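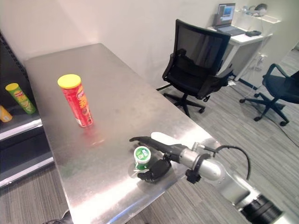

Dawber five-finger hand, right or left
Sold by Stekwood Automation Supply
Stock no. 2407

The Dawber is a humanoid hand for light pick-and-place work, teaching labs and teleoperation. It has five jointed fingers, a black finish, and a clamp ring that fits most round wrists with an outside diameter of 60 mm. Each hand is sold singly. If you're outfitting a two-arm robot, order one right and one left.

We try out every hand we carry before it goes on the site. For the Dawber we used packaged groceries on a bare stainless table, with a shelving unit next to it. Polished steel is a fair test for fingertips and also for head cameras, which have to deal with the glare and the reflections.

Weight: 627 g without cable
Wrist clamp: 60 mm, four screws
Cable: single, 16-pin, power and data together
Controller: Clolus base unit (sold separately)
Mounting: right or left, not interchangeable

What we tried

Small tubs. A short round container with a flat lid is harder than it looks, as there isn't much side wall to hold and the knuckles come close to the table. We got the best results coming in low from the side, with the long fingers on the far side and the thumb curled under the front. Start with the hand open next to the tub and close slowly. The default closing speed on the Clolus is too high for this and we turn it down by half.
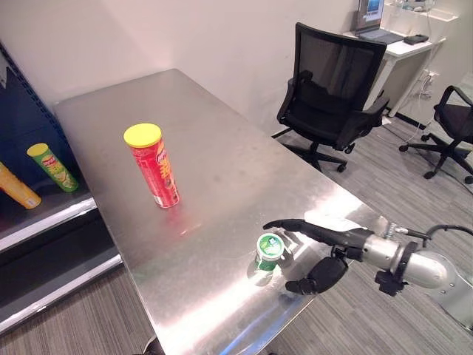
Tall canisters. Chip canisters are an easy shape for the Dawber when they stand upright. Approach with the fingers spread and the palm facing the can. The cardboard dents if you leave the force limit at the factory setting, so set it lower before the first run and work up. A can lying on its side on a shelf takes more planning. Check that the wrist and forearm clear the shelf edge before you send the hand in. 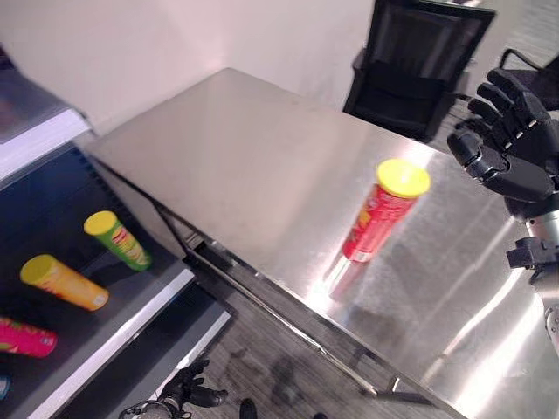 Compared with the Burnasora two-jaw gripper

We stock both and get asked about this a lot. The Burnasora is cheaper, closes faster and has fewer parts to wear out. For boxes all of one size, buy the Burnasora. The Dawber makes more sense if the items change during the day, or if an operator is driving the arm with a glove and wants the fingers to follow.

The Dawber needs more setup time. Allow around two hours for mounting, cable routing and finger calibration.

Fitting notes

Power down the arm before you open the clamp ring. Leave a loop of slack in the cable so the wrist can turn through its full range, and turn it by hand once before powering up. A wrist camera should be checked at the same time with the arm lowered.

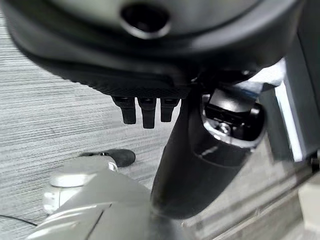

Use the screws in the box. Longer ones will bottom out in the mounting block and leave the ring loose. Retighten after the first day of use.

In the box: one hand, clamp ring, four screws, hex key, cable, printed calibration sheet. Replacement fingertips are sold in sets of five.

Page updated 21 March 2018. Left hands are on back order until June.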